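How to bring a picking arm onto a packing bench without losing your packers

Written up quickly for the Bridimholm site, as they get theirs next and Radka Popescu asked what we'd do differently. Plenty.

1. Start with the people. Before the crate is even open. We told the bench crew in June, three weeks after the order went in, and they'd already heard it from the delivery driver. Bad start. Tell them what the arm will do, what it won't, and who is moving where. If hours are changing say so in the same meeting.

2. Pick one dull job. Ours was lifting single items on to trays. Not wrapping, not checking for cracks — hands are still far better at that. Vlasta Karagiannis wrote down every lift she did in a shift and got to 397. Her wrists could have told you that. That list became the plan.

3. Let the packers teach it. Somebody from the bench guides the arm, the engineer sits beside them and keeps quiet. Short goes, then swap. Ravindra Pandey did most of our first 200 goes and found it more tiring than packing, so count it as proper work and pay it as such. We didn't at first. Fixed now.

4. Write the stop rules on the wall. Anyone can stop it, no need to ask. No one gets a talking to for stopping it. New starters press the button themselves on day one so they know how it feels.

5. Change the job sheets. This got forgotten. For weeks the sheet still said "packer" while people were clearing jams, resetting trays and logging faults. Different job, different name, different rate. Senad Vlachou redid ours in an afternoon, ask him for the file.

6. Look at what the arm sees. Go through the wrist camera pictures with the crew at the end of a shift, ten minutes, tea allowed. When it moves fast everything smears, so slow it down near anything with glass in it. 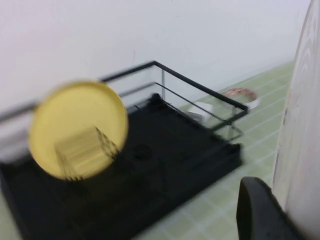 7. Keep the hand skills going. Rotate everyone back to full hand packing one shift in 3. When the arm was down we had people who hadn't packed a full order in ages and it showed. Slower, and a bit embarassed about it.

8. Ask again later. We do a sit-down with no managers in the room, notes go to Velimir Kadrić. Main gripe so far is boredom — watching is harder than doing. Still working on that one.

Last updated 10 Sep 2022. Job sheet file is in teh shared folder under Clalla.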